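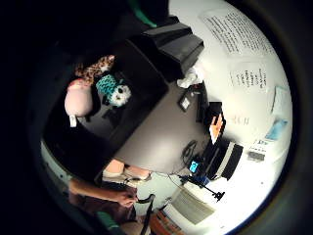

4.2 Setting up the Keveo desk phone

1. Connect the handset cord to the port on the left side of the base.
2. Plug the network cable into the port marked LAN.
3. Wait for the light to turn green - this can take up to 9 minutes the first time.
4. Enter your extension and press OK.
5. Dial 117 to record your greeting.

Note: The greeting is limited to 200 characters if typed.

Caution: Do not unplug the base during an update.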